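**From the Laundry Table**
Aug 7, 2020

Hello again, folders and non-folders! My inbox has been very full since the last issue, and it was almost all about black clothes. I asked what you hate folding most and figured I'd hear about fitted sheets (which I covered in the spring, and which I am not going through again until somebody pays me). Instead I got black T-shirts, black hoodies, black leggings, a black choir robe, and one long and very funny message from Dewanti Kusuma about working the front of a restaurant where the whole staff wears black head to toe. She washes eight tops at a time and says that by the end she can't tell which way is up on any of them.

I'm with her. I wore black to work for years, back when I was at the Mangundap café, and my shelf looked like a pile of coal. You pull one thing out, it's the wrong thing, you shove it back, and then the whole stack leans over and you live like that until the next wash.

So this month is all about dark laundry, starting with the part that made the biggest difference for me, and that's the surface you fold on. I used to do mine on the bed, on top of a navy comforter. Terrible idea! A black shirt on a navy comforter has no edges at all. You fold it by feel, and the hem comes out crooked, and you find a sleeve hanging out the back when you go to put it away. Then we moved and I got an old white table from Donnie Forsyth when he cleared out his garage, and I started using that. What a change. You lay the shirt down and there's the outline, plain as day, and you can get the bottom edge running along the edge of the table before you do anything else.

That bottom edge is my whole starting point, by the way. Leave a little strip of table showing in front of it, so you've got something to check it against. If the strip is the same width from one end to the other, the shirt is straight. If it gets skinny on one side, give that side a tug and look again.

Next, spread the top half. Collars and shoulders like to bunch up, and on black fabric the bunching hides from you, so run your flat hand from the middle out to each side. You'll feel the lumps long before you see them. Soft little creases I leave alone. A thick ridge I chase all the way out to the edge, or it'll still be in there when you've folded three more layers on top of it.
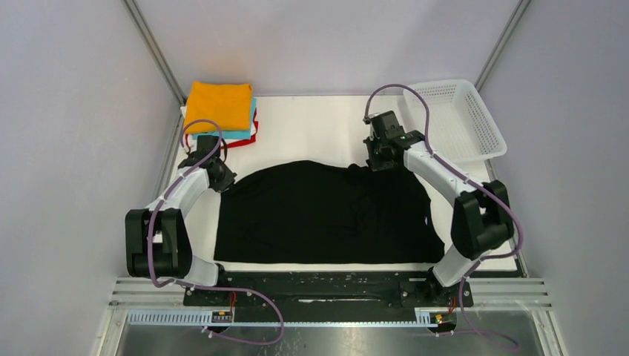 Do I need to iron black cotton before I fold it?

Everyday shirts can skip the iron, as long as you take them out of the dryer promptly and smooth them with your hands while they're still a bit warm. Save the ironing for things with a collar or a crease you want to keep, and do it inside out, so you don't end up with those shiny patches.

Now, the fold itself. There are people who will fight you over this, and I've had letters! I do mine in thirds: one side in, sleeve back on itself, other side in, sleeve back on itself, then up from the hem. If it's going on a shelf, I stop at half. If it's going in a drawer, I fold again so it stands up by itself. Xinyi Liang rolls hers and sent me a picture of her suitcase to prove it works. It was a very tidy suitcase, Xinyi, but I tried rolling for a month and every one of my shirts came out looking like it had slept in a car.

As for where the folded things go while you're working, I put my stack in a back corner of the table, well out of elbow range, and the basket in the other back corner. It sounds fussy, I know. For ages I kept the basket on the floor and bent down for every single sock, and my lower back had opinions about it. Get it up on the table if you have the room. A plain plastic basket is fine, and a white one is even nicer for dark loads, because a black sock at the bottom of a dark basket will stay there until Christmas.

A few bits from the mailbag:

- **Lint.** Qistina Entili swears by shaking each piece hard, once, before it touches the table. I've been doing it all week and my table is a lot cleaner (my floor, less so).
- **Telling them apart.** If all your black shirts look alike, put a small stitch of colored thread inside the back neck. I use red for work, yellow for pajamas, and green for the ones I paint in. Takes a minute each and saves so much grumbling.
- **Fading.** Cold water, inside out, short cycle. I also stopped cramming the drum full, and my newer things have held on to their color much better.
- **Odd shapes.** For anything wide or droopy, like a poncho top or a big wrap, forget the sleeves and fold the bulgy side in first until you've made yourself a rectangle. Once you have the rectangle you can treat it like a towel.

And a small update on the Great Hanger Swap! We've now had 153 of you sign up, and Jozefína Matoušek is matching people by zip code as fast as she can. If you have wooden hangers to give away and nobody has written to you yet, please hang on a little longer. She'd also love it if you'd bundle them with string before you pass them along, since a loose bag of hangers turns into one giant hanger the moment you pick it up.

Next issue I'm tackling towels, at last, including the two sizes that never fit on the same shelf together. Send me your towel troubles, your linen closet photos (before photos very welcome, the worse the better), and anything you've figured out about washcloths, because mine are in a heap behind the bathroom door and I've run out of ideas. Same address as always, and please put "towels" in the subject line so I can find you!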